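Tiltmeter drift at Lavo, anyone else seeing this?

Prullus
Posted in Ground Deformation, October
Replies: 4

I run two tiltmeters on the north flank at Lavo. The upper one has drifted 44 microradians away from the summit since spring. The lower one is flat. To me that looks like shallow inflation.

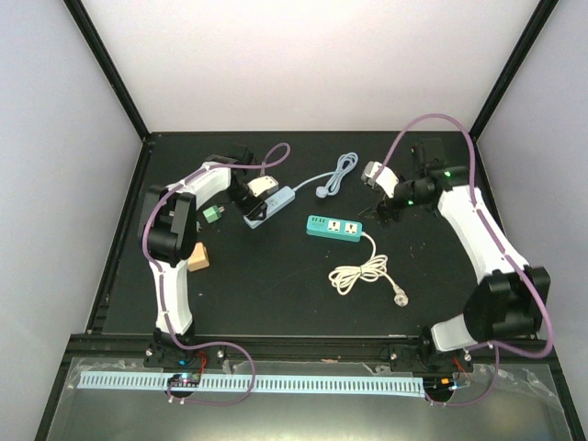 Both were levelled by the same person and both sit on lava, not soil. I can post the raw files if anyone wants them.

Zullent
I wouldn't call it inflation on one station. Is the upper one buried? At 2 metres down you lose most of the daily heating, but anything shallower will wander with the seasons.

Prullus
It's in a shallow vault. But the lower one is in the same kind of vault and hasn't moved.

Hettiarachchi
Different altitude, different snow. I had the same argument over a station 200 metres from a lake and it was the water level. Check your rainfall first.

Obaidul Jayasinghe
I disagree with both of you. A seasonal signal should have turned round by now and this hasn't. Look at the GPS line lengths before blaming the weather.
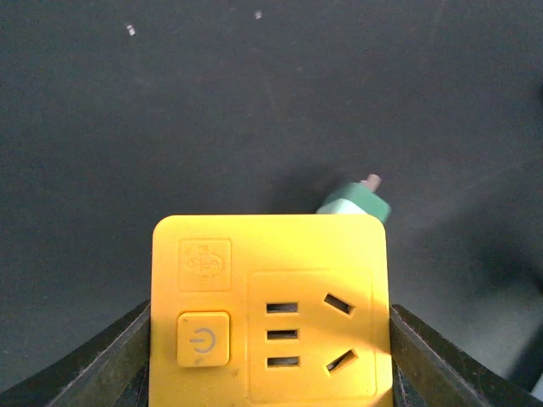
Check the supply voltage as well. A sagging battery can pull the readings one way for months. If you test the logger on the bench, run it off the mains. A yellow power strip like that one will do, then compare with the battery log.

Zullent
Voltage is a fair point. Still not convinced it's magma.

Prullus
Battery log goes up tonight, rainfall when I find it.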